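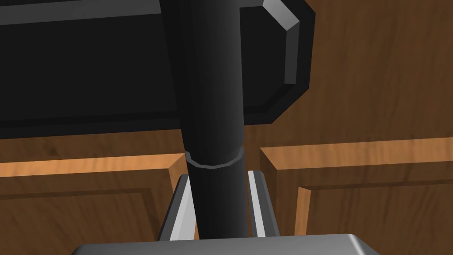
Before you start: what we are comparing

Welcome back, and thank you for all the kind notes on the arm-mounting page! This time I want to walk you through trying two sets of gripper fingers against each other in simulation, on an upright rod in front of a pair of cabinet doors, before you spend any money on the real thing. I did this over most of October with a lot of patient help from Pao-chu Kwok, and I made enough mistakes along the way that you should be able to skip most of them.

The two sets are the Terkano fingers, which are slim angled plates, and the Barrera fingers, which are wider and have a soft pad in the middle. Both bolt to the same gripper body in my kitchen model, so the only thing that changes between runs is the fingers themselves. If you are comparing whole grippers you can still follow along, but please read step 2 twice.

Step 1. Set up the kitchen

Load your kitchen and put the arm at its home position. I use a plain one with wood cabinets and a big black panel up behind the rod, and I would suggest something similarly dull for a first try. Dark on dark is good practice, as it happens. A black rod in front of a black panel gives your wrist camera very little to go on in the upper part of the view, and the wood lower down gives it quite a lot, so you get an easy half and a hard half without changing anything.

Save the scene under a new name now. I didn't, and I lost a Sunday to it.

Step 2. Fix the wrist camera and leave it alone

Mount the camera so that both fingertips show at the bottom of the view, along with a strip of the gripper body. It's tempting to pull it back so you can see more of the room, but then the last little stretch of the approach gets very hard to judge. Up close, the rod will look fatter toward the top. That is perspective and nothing is wrong with your model (I spent an embarrassing evening measuring mine).

Whatever position you settle on, write the numbers down and use the very same ones for both sets of fingers. If your grippers have different bodies, measure from the fingertips back to the camera, or the comparison won't be fair to either of them.

Step 3. Bring the fingers in around the rod

Open the gripper all the way and come in slowly, with one finger on each side. My rod has a collar partway up, and I aim for the stretch just below it. The collar makes a lovely landmark, and the thin lighter rim on its lower edge shows up even when the rest of the rod is nearly black.

Stop when you can see a small dark gap on each side, between finger and rod, and don't close yet. Take a good look at those gaps. If one is much wider than the other, back off and come in again, because closing from a lopsided start pushes the arm sideways and you'll end up testing your controller.

Step 4. Close, hold and pull

Close at your lowest force setting, hold for 4 seconds, then pull straight back 2 centimeters and stop. Write down whether the fingers slipped, and if they did, which way. Then open, go home and do it again.

I ran 300 tries for each set with Priit Ozoliņš's little batch script, which I let go overnight. You don't need that many. Faustino Sandoval got the same general answer from a single afternoon of doing it by hand, and he has not let me forget it.

Step 5. Change the fingers and repeat

Swap in the second set, check the camera numbers again and repeat steps 3 and 4. Keep the same starting seed if your simulator has one. I keep my logs in Purik – any spreadsheet will do – with one row per try and a column for plain words like "slid up" or "touched the left door."

What I found

The Terkano fingers were easier to get into place, being so slim, and they hardly ever brushed the doors. The Barrera pads held better on the pull, but they were fussier about coming in straight. For tight spots I'd go with the Terkano set, and for anything heavy I'd take the time to line up the Barrera ones. Rocío Lucero prefers the Barrera fingers for everything, and she's been at this longer than I have, so do weigh that too!

If your fingers pass right through the rod, check that collision is switched on for the tips as well as the body.

Next up is the same test with the Sternier controller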